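Running a tabletop two-arm demo at an open day: how we set ours up

Quick write up, people kept asking after the January open day at Firnerlow. Typed fast, will fix mistakes later. Covers the dish rack demo only. The sorting one is on its own page.

What you need

Two arms on one table, each with a two-finger gripper
A dish rack
A cup
Two plastic spoons, same kind
Tape, markers, a printed run sheet
One person at the stop button. Always. Does nothing else.
One person talking

Don't add more stuff. We had a full place setting the first year and spent half the day picking forks off the floor. Cup and spoons is plenty, visitors get it right away.

Before the day

Pick a job that fits in 60 seconds. Time it. If it runs longer, people at the back wander off, and then the people in front feel weird about staying. Our first version put everything away and then took it all out again, way too long. Cut the second half. Reset by hand.

Pick objects by color first. Light blue spoons on a brown table, easy to see from the third row. Our old ones were clear. Useless past the first row, and the pose estimate was all over the place.

Test with the lights you'll have on the day. Not the lab lights. We did all our tests in the evening, then found out at 10 in the morning what the big windows do. Two hours lost. Go at the right time of day, leave everything running, watch for shadows moving across the work area.

Write the run sheet. One page, big type. Ours is basically:

Arms home
Objects on marks
Hands out
Say "starting"
Start
Talk
Say "stopped"
Reset

Sounds dumb until you've done it for the fortieth time and your brain is gone. Saying it out loud matters, the stop person and the talker are often looking at differnt things.

Setting up the table

Put the arms so both can reach the middle. Check that with the actual grippers on, they eat more room than you think. Then jog each one by hand to the farthest place it has to go, slow, and look at the cables the whole time. Whole time. The elbow may be fine and the cable snags anyway.

Cables: leave a loop at every joint that moves. Too tight and it pulls at the wrist, too loose and it drags across your objects. Move the arm through the full job, adjust, do it again.

Rack goes down next and everything else gets measured from it. Once it's where you want it, don't nudge it. If somebody nudges it, stop and recheck, don't eyeball. 5 mm off was enough for us to miss on the handle end.

Power supplies and controllers off to one side, outside the reach of both arms. Label the plugs at both ends. I know. Do it anyway. When one arm faults in front of a crowd you want to pull the right one.

Running the pick

The spoon is the hard part, everybody thinks it's the cup. Thin, flat, slides when you touch it. What worked:

1. Come in from straight above. Angled approach pushes the spoon away.

2. Open the fingers only a little wider than the handle. Wide open looks dramatic but one finger lands early and shoves it.

3. Go down slow for the last bit. Fast is fine up to there.

4. Close at low force. If the spoon twists, your grip point is off, so fix the point. Don't crank the force.

5. Lift a small amount and pause. Half a second is enough. Gives the stop person time to look, and visitors like it too, that's when the phones come out.

6. Then move over to the rack.

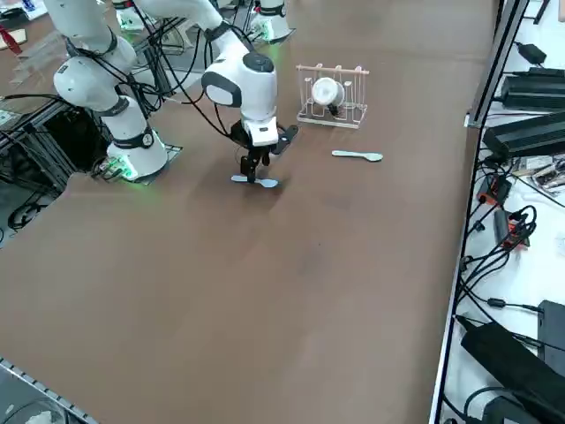
Spoon in the gripper, just off the table. Cup on its side in the rack.

Step 5 used to be a big lift straight up to travel height. Bad idea. When the grip was poor the spoon came down from way up and bounced, and the kids thought it was the best thing all day but we had to reset each time. Small lift first. If it's going to fall let it fall an inch.

On grip point: nearer the middle is steadier than the end of the handle. Bowl end is heavier than it looks. We started at the far end of the handle since it seemed natural, like how a person would, and it drooped every time. Moved in toward the bowl until it stayed level. Your spoons will be different, try a few spots and write the good one on the run sheet.

Working near the rack

Rack moves are where you'll break something, so slow those down even if the rest is quick. Come down next to the rack first, not over it. Get to the right height, then go in sideways if the job needs it. We set a no-go box around the rack in the software with a bit of margin and only the last move is allowed inside.

Clear plastic is a pain for depth cameras by the way. Ours sees straight through the panels and reports the table behind. Don't try to detect the rack. Fix its position, type the numbers in, done. The strip of wood along the top is the only part that shows up reliably so we use that for a sanity check and nothing else.

Same problem with a cup once it's in the rack. White shows through ok but the outline comes out ragged. If you need the cup position, get it before it goes in.

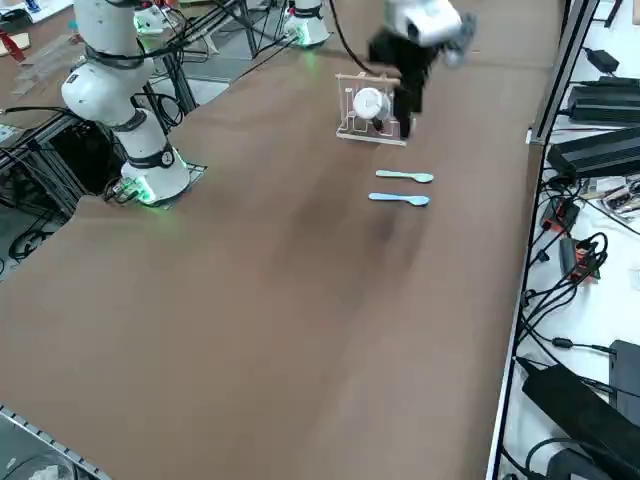

Two arms means deciding who goes first. Simple rule, only one arm in the middle at a time. The other parks high and waits for the all-clear flag. There are smarter ways and the Vestano team showed one at their own demo with both arms moving at once, very pretty, but they also had a week to tune it. We had an afternoon. One at a time looks perfectly good to visitors and if something goes wrong you only have one arm to think about.

Check the flag with nothing on the table first. Run start to finish, empty. Then with objects. Then with objects and somebody pressing stop at bad moments. Especially right after the gripper closes. You want to know now whether it keeps holding or lets go when stopped, they don't all do the same thing and ours changed after an update!

Handling visitors

Tape line on the floor, well outside reach. We allowed for full stretch plus a big step. Kids' hands go over the line so allow for that too.

We had 600 through the room by closing. That's a lot of the same joke about doing the dishes at home. Laugh anyway.

Things people asked, have answers ready:

Is it doing this by itself? Say exactly what's scripted and what isn't. Ours: positions of the spoons are found by camera, the rack is fixed, the order is fixed. People are happy with a plain answer.

How fast can it go? Faster than this, we slow it down for guests.

What does it cost? Find out before from whoever is allowed to say. We weren't, so we pointed them to the Plemura desk by the door.

Can I hand it the spoon? No. Have a spare one on the side for people to hold, solves it.

Don't talk the whole time. Start the run, shut up while it picks, talk during the travel. I talked through the pick all morning and people looked at me and not the table.

Swap talker and stop person every hour. Swap only with the arms home. The one on the stop gets sleepy, it's the dullest job in the building and the one that matters.

Resetting

Arms home, both. Say "stopped". Wait for the stop person to say it back. Then reach in. Spoons back to their marks, handles all pointing the way the run sheet says, because the grasp assumes it. Got this wrong twice in one hour after lunch.

Use small pencil marks, not tape, if your camera is fussy. Tape edges showed up as objects for us. Wipe the table now and then too, finger marks and smudges build up and confused our detection in the afternoon.

Logging

Turn logging on and check there's disk space. We didn't check. Ran out, lost the last part of the afternoon. What we do have is 1332 pick attempts counting rehearsals, saved on the Abeysekara server under the open day folder, ask if you need access. Failures are tagged by step. Most of them are step 3, spoon slid. Next most, step 4.

If it stops mid run

Say so. "It's stopped, we're going to reset." Don't mumble at the screen. Check in this order: stop button pressed by accident, gripper cable, arm fault light, then software. Was nearly always the first two for us. Restarting everything takes ages and loses the crowd so leave that for last.

If it fails the same way 3 times take a break, put the sign up, let people look at the arms parked. They're happy to look.

Pack down

Photos of the cabling before you unplug anything. Park the arms in the shipping pose, power off at the supplies, then the wall. Spoons and cup go in the box with the rack. The spare spoon too, ours went home in somebody's pocket so now I need to order more.

Will add the config files when I find which laptop they're on.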